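Robots in Everyday Work
Handout 6: Can a machine clear the table yet?
Course tutor: Gertraud Gisler

Read this before the practical. Bring your notes from Handout 5 on grippers.

1. What we mean by a chore

A chore is a job with a clear end state and an untidy start. "Clear the table" tells you how things should look afterwards. It says nothing of what is on the table or which way round it lies. Factory robots have done well for decades where parts arrive in the same place every time. A kitchen does not work like that, and neither does the packing bench at a small firm such as Dawber, which we looked at in week two.

2. Where things stand

Picking up one known, rigid object from a flat surface is mostly solved. Cloth, thin handles and anything that tangles are still hard. So is putting an object down properly — students tend to forget that half the job is the placing.

Mirjam Strebel's Tramau exercise makes the point. Her arm program was run 1153 times in simulation on mixed tabletops. On plain bowls it failed 234 times, mostly by closing on the rim at a bad angle. She then ran 100 trials with the table moved slightly, and the failures went up again.

3. Simulation first

We use simulated rooms in this course. They are cheap to reset and nothing gets broken. Vary the floor, the walls and the clutter between runs, or your program will learn the room instead of the task. Remember that friction and soft materials are only approximated.
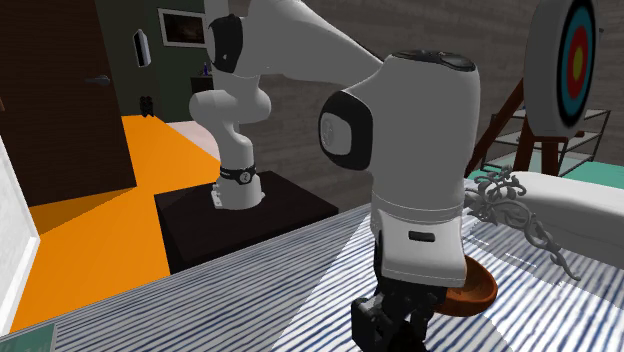

Fig. 6.1. Simulated tabletop with a two-fingered gripper, a shallow wooden bowl and a grey filigree object.

For the figure, write short answers to the following:
— Where would you grip the bowl, and from which direction?
— Does the same plan work for the filigree piece? Say what changes.
— How would the program know it had finished?

One side of A4 is enough. Hand in by 14th April.

Next handout: drawers and doors.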